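Tirnell: notes from taking apart and rebuilding old desktop computers

Version 2, released 26 May 2020
Maintained by Ailbhe McGrath and Miloslav Říha

What this is

Tirnell is a small, open set of written records about second-hand desktop computers: what came in, what was wrong, what was swapped, and what the machine was good for afterwards. There are 158 machines in this release. It is a modest collection by anybody's standards, but every record was typed up by the person who had the screwdriver in their hand, and we love it for that.

We started it out of frustration. Plenty of information exists about brand new computers, and a fair bit about phones, but if you want to know how often an office tower that has sat under a desk for years needs nothing more than a new coin cell and a good clean, you are mostly left with forum threads. (Wonderful forum threads! We have learned half of what we know from them. They are just very hard to put in a table.)

What's in the download

machines.csv has one row per computer. This is the file most people want.
parts.csv has one row per part removed, tested or fitted, joined to the first file by machine_id.
notes/ holds the free-text notes as plain text, named by machine_id.
codes.txt lists the fault codes and what we mean by each of them.
changes.txt is the change log.

All files are UTF-8. Commas inside fields are quoted. Dates are year and month only, on purpose.

Fields in machines.csv

machine_id: our own number, never the maker's serial or service tag
maker: as printed on the case
case_type: tower, small desktop, all-in-one or other
arrival_state: boots, powers on only, dead, or not tested
fault_main: one code from codes.txt
fault_other: any further codes, separated by semicolons
drive_wiped: yes, no, or no drive present
memory_in and memory_out: total memory in gigabytes on arrival and on leaving
outcome: rebuilt, used for parts, recycled, or still on the shelf
minutes: bench time as noted by whoever did the job

Please be gentle with the minutes column. Some of us stop the clock for tea and some of us don't, and Ciarán Lynch once left it running through an entire lunch and only owned up when we were checking the file.

How the records were made

Each machine gets a card when it arrives. It is looked over from the outside, opened, and photographed if there is anything worth showing. Then comes the cleaning, which is a much bigger part of this hobby than you would think, and then the testing, always in the same order: power supply, board, memory, drive, graphics if there is a separate card. Keeping to the order matters more than which order you pick, as it means the fault codes can be compared from one bench to the next.

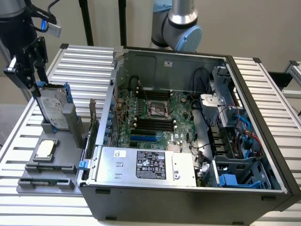
Memory deserves a word of its own. A machine that beeps and refuses to start is very often a machine with a badly seated module, and taking everything out, wiping the contacts and putting it back one module at a time clears up a cheering number of "dead" computers. We record this as MEM-SEAT, separate from MEM-FAULT, which is for modules that fail a proper test. In the first release both were lumped together under MEM. Mirjam Zürcher went back through the cards and split them by hand, and the data is so much better for it.

Drives are a similar story. DRV-SLOW means the drive works but makes the machine miserable to use. DRV-FAULT means it failed its own health check or could not be read. A drive that was replaced only to give the owner more room gets no fault code at all, so if you want every drive swap you need parts.csv, with action set to "fitted".

The power supply codes are the weakest. We have one tester between us, it only checks voltages with a light load, and a supply that passes there may still sulk once the machine is working hard. Where somebody swapped the supply on a hunch and it helped, the code is PSU-HUNCH. We were going to tidy these away and then decided they were too interesting!

Where the computers came from

Mostly from small offices, a couple of schools, and people clearing out a spare room. That gives the set a very strong lean towards plain business desktops, which are lovely things to work on: the cases open easily, the parts are standard more often than not, and manuals can usually be found. Home-built gaming computers hardly appear. Laptops do not appear at all and we have no plans to add them.

Nearly all of the machines were given away because somebody had bought a newer one, and plenty of those had nothing wrong. Please don't use Tirnell to work out how often a given make breaks down. We don't know how many healthy ones are still humming away under desks, and neither will you.

Privacy

No names of donors, no serial numbers, no asset labels, and nothing from the contents of any drive. Notes were read by two people before going in. Darragh Ó Riain did most of the second reading and took out several perfectly innocent remarks that would have let a sharp reader guess the office. If you spot something we missed, write to us and we will pull the file first and talk about it second.

Good uses

Teaching a beginners' repair class. Planning which spare parts to keep in a drawer. Practising joins and text cleaning on something that is real and a bit messy. We have also heard from a reader who used the notes folder to write a glossary for people new to hardware, and it is such a good idea that we would be delighted to link to more of the same.

Known problems

The outcome field has four values, and "still on the shelf" is doing a lot of work. Some of those machines are waiting for a part, some are waiting for anybody to want them.
Memory totals on older boards were sometimes copied from the label on the module and sometimes from the start-up screen. The two don't always agree.
Notes written by Miloslav before September contain bits of Czech. We have left them in. A short word list is at the end of codes.txt.
A few rows in parts.csv have no matching note. The cards got damp.

Adding your own records

Yes please! Copy the blank card from codes.txt, fill in what you can, and leave the rest empty. An honest gap is far more use to us than a guess. Send a handful at first so that we can check the codes line up with ours before you type out a whole cupboard's worth.

Licence

Text and tables are free to use and share, for any purpose, as long as you credit Tirnell and say which version you used. The blank card needs no credit; print it, scribble on it, change it to suit your own bench.

Questions and corrections go to Ailbhe in the first instance. Please include the machine_id.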